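4. Mounting the Sjöberg wall shelf

Read the whole section before you begin. The work takes up to 2 hours for one person, and it goes easier if a second person can hold the shelf board at step 5.

Before you start

The brackets in the box are for timber studs. For plasterboard without a stud, or for brick, you need other fixings, which are not included. Ask at the hardware store and tell them the shelf is solid ash.

CAUTION: Check for electrical cables and water pipes in the wall. Do not drill directly over or under a power point.

1. Decide the height. Over a bench or a side table, leave enough space so that you can lift things up without hitting the board. We recommend to try this with your tallest pot or vase before you mark the wall.

2. Find the first stud and mark its centre with a pencil. Find the second stud in the same way. The brackets must not be more than 888 mm apart.

3. Hold the paper template to the wall, with the word ELACH facing up. Check it with a spirit level. The template can stretch a little in humid weather – trust the level and not the paper.

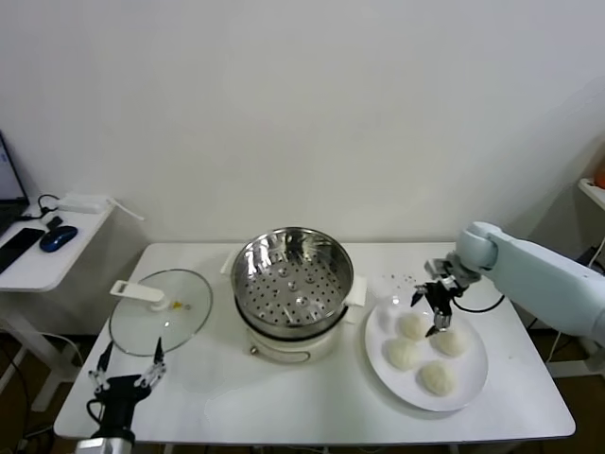 Glass lid set down beside a steamer on a white table.

4. Drill the holes through the template, then remove it. Screw in both brackets, but do not tighten them fully yet.

5. Place the shelf board on the brackets with the grooved edge to the wall. Push until you feel it stop. If it does not slide the whole way, take it off and loosen the left bracket by a half turn.

6. Tighten all screws by hand. A power driver can crack the ash near the end of the board.

Note: The long board (article 1,351) has a third bracket in the middle. Mount this one last.

Treating the surface

The board is delivered untreated. Rub it with a thin coat of Wititz hard oil, along the grain, and wipe off what is left after the time given on the tin. Let it dry overnight. The colour will become slightly darker and more yellow, and this is normal for ash.

Do not use oil on the brackets. They are cleaned with a soft cloth and a little dish soap.

For spare brackets and a new template, write to Ronja Ljungberg in our parts department and give the article number from the sticker under the board.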